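6. Tidy-up task: toy from floor to cabinet

This section is for operators who prepare the tidy-up task at the Plerumville site. Read section 5 first, where the hand-held gripper is explained. The task is simple for a person: pick up one soft toy and put it on a shelf. For the machine it is still difficult, and section 6.3 tells what you can expect from it.

6.1 Preparing the place

1. Hang the gray cloth and fix it with clips at the top. Pull down gently to test that it holds.
2. Put the small cabinet on the floor and press on its top. If it moves, correct the legs before you continue.
3. Open the cabinet door fully. A door that is half open must be recorded as a different task (see 6.4).
4. Check that both compartments are free.
5. Switch on all ceiling lights and close the window blinds.
6. Place one toy on the floor in front of the cabinet. Do not place it under the door.

CAUTION: The cabinet is light. Never lean on the open door when you stand up from the floor.

6.2 Making a demonstration

1. Hold the gripper with the fingers fully open and bring it down to the toy slowly.
2. Wait 2 seconds before you close.
3. Close until the toy is held, then stop. Soft toys do not need more force.
4. Lift, move to the shelf, and go in straight. Do not touch the side panel.
5. Open the fingers, wait again 2 seconds, and go out by the same way.

One session is 60 demonstrations. Change the start position of the toy every time, also when it feels unnecessary.

Note: If the toy falls, do not repair the attempt. Mark it as failed and start a new one. Failed attempts are kept.

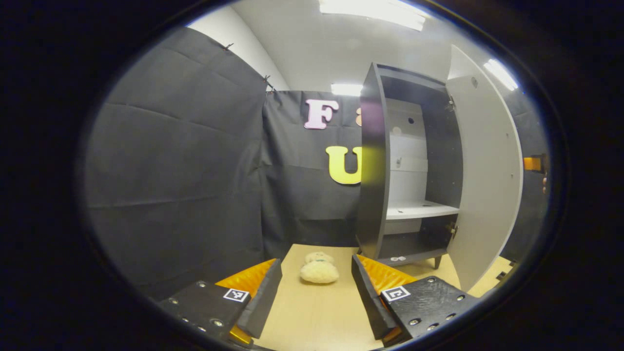 Household Tasks Team, Horkus

Start position for step 1 of 6.2. The toy is between the open fingers and does not touch them, and the white door is open to the side. The markers on both finger bases must stay visible like this during the whole approach. Wipe them with a dry cloth if they become dusty.

6.3 Can the machine do it alone?

Partly. With 1,174 demonstrations the arm takes the toy from open floor well. It is weaker at the shelf, where it often lets go too early. It can not yet open the cabinet door by itself, so please do not promise this to visitors. Oana Costache keeps the list of known failures. Please read it before you report a new one.

6.4 Changes to the task

Ask Achilleas Xenos before you change the toy, the cloth or the cabinet. A change of door position needs a new task name and a new session sheet.

Section last changed: 16/12/2024 (D. Zervas)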